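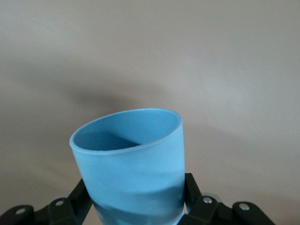

The light blue cup, against the wall.

Home Forums Kitchen & Table Cups, Mugs & Glasses Search Log in

Thread: Blue tumbler, is "matte finish" just a nicer way of saying stains?

pantry_moth
I keep seeing these soft matte cups recommended as the one cup you'll ever need and I don't buy it. Mine is the light blue one, darker blue inside. It came in a set of 3 from Hikdale and I paid 20 dollars, so I'm not crying over the money. I just want somebody to tell me what the finish is supposed to do. My guess is it hides scratches in the store and then holds on to coffee forever.

Only used it for water so far. Talk me into it or out of it.

dshao70
I'll talk you halfway in. I've had matte cups since March, same sort of shape, and the outside is fine. They're easier to hold with wet hands than the shiny ones. The inside is where I'd be careful. Tea left overnight gave me a ring that took baking soda and a lot of rubbing.
– Deming Shao

Carla_in_Carnegie
Mine went through the dishwasher all spring and there's no ring. People leave tea sitting for a day and a half and then blame the cup.

pantry_moth
Top rack or bottom?

Carla_in_Carnegie
Top. The bottom rack is for plates.

vasikfan
You want the Vasik ones. Heavier, glazed inside, nothing sticks. I would not bother with anything matte on the inside, period.

grumblecake
Every thread on this board ends with vasikfan telling us to buy Vasik. I had two. One chipped at the rim the first week and the other is so heavy my kid won't use it.

vasikfan
Then you got a bad pair. It happens with every maker.

grumblecake
Sure. Funny how it's a bad pair when it's yours and bad design when it's anybody else's.

oldspoon
Going back to the cup. What I wonder about is the darker blue running up at a slant near the bottom of the outside. Is that a color band or only shading? If it's a band I'd like to know whether it's dyed through or put on top, as painted stuff is the first thing to go in a hot wash. I had a Prukby set with a painted stripe and the stripe left before summer did.

dshao70
I looked at that too and couldn't tell. It could easily be shade. There are lighter specks low down in it, which made me think it was in the material, but I wouldn't bet on a photo.

oldspoon
Right, so scratch it with a fingernail and report back.

pantry_moth
Nothing came off with a fingernail. I don't think that proves much after a couple of weeks of tap water.

Carla_in_Carnegie
So what would prove it? You came in wanting to dislike the thing.

pantry_moth
I came in wanting a reason to believe the box. It says the finish "resists everyday stains." What's a stain that isn't everyday?

grumblecake
Beets.

tallglass122
I don't see what the narrowing toward the bottom gets you either. It hardly tapers at all in the picture. My old ones have a real taper and they nest. Cups that are nearly straight jam together in the cabinet and you end up running them under hot water to get them apart.

pantry_moth
They do stick a little if you push. I keep them side by side now, which takes up most of the shelf. Hadn't thought to count that against them but I will.

dshao70
Put a folded paper towel between them. And do the coffee test on one before you decide, black coffee overnight, rinse in the morning with no soap. You've got two more if it goes badly.

vasikfan
Or skip the test and

grumblecake
Don't.

pantry_moth
Fine, coffee goes in tonight. My money is still on a ring.

oldspoon
Do the outside as well. Drips down the side are what got mine.

Page 1 of 1 Reply Back to Cups, Mugs & Glasses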